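# About Wastness

Hi, and thanks for clicking over here! I started Wastness with a rented unit, two folding tables and a stack of orders for small hardware kits (hinges, screws, brackets, all the stuff that comes in a bag with your flat-pack shelf). We're still packing kits. What's changed is how we do it, and people ask me about that more than anything else, so I'm giving it most of the page.

We have two robot arms now. They came in last June, and the crew named them Brurneo and Lacson before I'd even finished the paperwork. Brurneo picks parts from the bins and Lacson sets the filled bags in the shipping trays. We pack 343 different kits, and a lot of them only differ by one washer, so you can imagine what an eight-hour shift of that used to do to your eyes and your thumbs.

Each arm has a small camera down at the wrist. Half of learning this job, for me anyway, was getting used to checking what comes through from down there, all gray on gray with soft ripples and hardly an edge to hold on to, and then deciding if I should go over and look for myself. I usually go over.
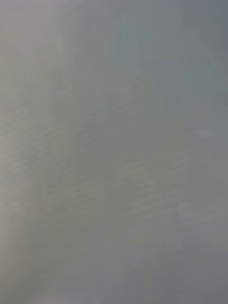 Kulsoom Satti told me she didn't trust the arms one bit for the first couple of months, and that what bothered her most was the quiet, "because you used to talk across the table all day and then you were standing there watching a machine." She also said her wrists quit hurting, and that she'd like both of those things written down. So there they are.

We did change some things after that! The packing tables face each other again, and two people share the arm station so no one is stuck there alone. Everybody rotates. Pay went up a step for anyone who learned to set up a new kit, and so far the whole crew has. No jobs were cut when the arms came in, and I promised that out loud at lunch before I signed anything.

Odd sizes, rush orders and anything fragile still get packed by hand. Our Grulport line is all handwork (lots of little glass knobs, long story).

If you need kits packed, or you run a small shop and want to hear how the switch went for us, send me a note through the contact form. I answer those myself, mostly in the evening.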